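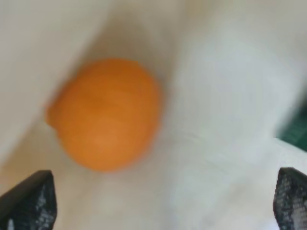 An orange on the pale cloth. Soft focus.

Fruit and Linens, February

This gallery covers a February afternoon of kitchen sorting at the house on Lennox Road. Senga Laing did the sorting and Jessie Hepburn helped with the lifting. The job was to empty the fruit drawer, go through the cloths and basins, and decide what would stay in the kitchen and what would go down to the pantry shelves.

The fruit went first. Senga buys small oranges by the box from Hillar, the grocer at the bottom of the hill, and they keep longer if they are not piled on top of each other. She lays a clean cloth on the counter, puts the fruit out on it, and turns each one over to check for soft spots. Soft ones are eaten that day or squeezed. Firm ones go back in the drawer in a single layer with a dry cloth under them.

The cloths are old ones. Most came from Brolholm when the linen shop there closed, and they have been washed so often that they hardly hold a crease anymore. Jessie wanted to keep only the heavy ones. Senga kept 17 of them, heavy and light, and the rest were cut up for rags. Anything with a hole larger than a thumb went straight into the rag bag.
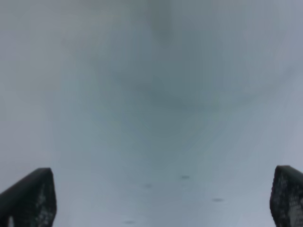
The counters were wiped down between jobs with warm water and a little dish soap. Vinegar was used near the sink only, as the stretch by the window has a finish that goes dull if vinegar sits on it. Wiping took longer than the sorting did. The kitchen gets its light from the north side, so by 4 p.m. it is hard to tell a clean patch from one that needs another pass, and Jessie went over the window end twice.

After the counters came the basins and trays. Two had chips in the rim and were moved to the potting bench. The others stayed. Senga paid $20 for the largest at the Flalport flea market and uses it for washing greens, soaking beans and, in summer, rinsing berries. It does not fit in any of the cabinets and lives on top of the refrigerator.

The pantry shelves were lined with plain paper, cut to size and held down with a strip of tape at each end. Jars with older dates were moved to the front. The onions were moved to the bottom shelf, away from the potatoes, and the paper bags were folded flat and stood on end beside the door. 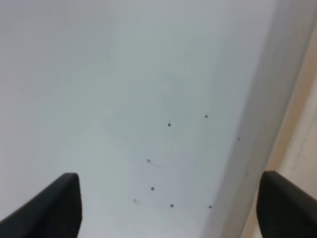 How do you get small dark specks off a white basin without scratching it?

Rinse it first with plain water, then wipe with a soft wet cloth. If a speck stays put, lay a cloth soaked in warm soapy water over it for 20 minutes and wipe again. Baking soda mixed to a paste is safe on most white basins, but try it on the underside first. Skip steel wool and scouring powder.

The pantry shelves will be done again in the fall, when the apples come in. Senga plans to move the cloths to the hall closet before then. The rag bag is full, and Jessie has taken the overflow for her workshop.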